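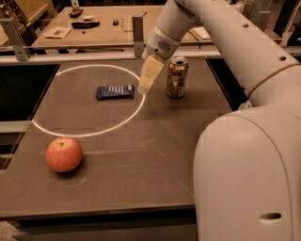
Teaching the arm to push a candy bar

2026-08-29

So I finally got my turn on the arm! If you've been reading along you know I've been pestering Suleiman Aliyu about this since December, and he cleared a whole afternoon for me on the Lumanlan setup (that's what we call our little table-pushing project, long story, Marites named it).

The task sounds like nothing. There's a white circle on the table, there's a candy bar, there's a soda can and an apple, and you steer the arm with a hand controller so that the thing you've been asked for ends up where it's supposed to be and the other stuff stays put. A kid could do it with one finger. I could not do it with a robot for the first 20 tries, and I have the log to prove it.

My trouble was depth. Left and right felt natural almost right away, but I kept thinking the fingers were down at the table when they were still floating over it, so I'd make this big confident sweep and touch nothing at all. Then I'd overcorrect and come in too low, and the safety stop would kick in with that sad little beep. Suleiman just sat there eating crackers.

What helped was Tove Gunnlaugsson telling me to stop looking at the fingertips and look at the gap between the fingers and the can. If you know where you are next to something tall, you know where you are, period. I went slower, too -- a lot slower.

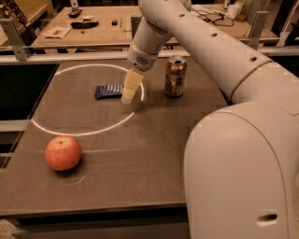 The other thing I had to unlearn was fixing my mistakes too fast. When you show a robot how to do something by hand, it learns your dithering right along with the good parts. I have a habit of wiggling the stick when I'm deciding what to do next, and when we played back my early runs the arm looked nervous, like it was about to ask somebody out. Alfredo Lacson made me put my thumb down and wait a full breath before each move. My runs got longer but so much cleaner!

We want 4000 demonstrations before we train again, which is a lot of afternoons, and there are only 2 of us on the schedule who like doing it. I'm one of them now, I guess. It's weirdly relaxing once your hands figure it out (I had a podcast on for the last hour and didn't hear a word of it).

Next time I want to try starting with the apple, because I have a theory that round things are going to be a nightmare. Rodel Dimaculangan says the trick is to nudge from behind and keep the contact short -- he also says he's never once lost an apple off the table, and I have my doubts about that. I'm bringing my own snacks, and I'll post my numbers when I have them.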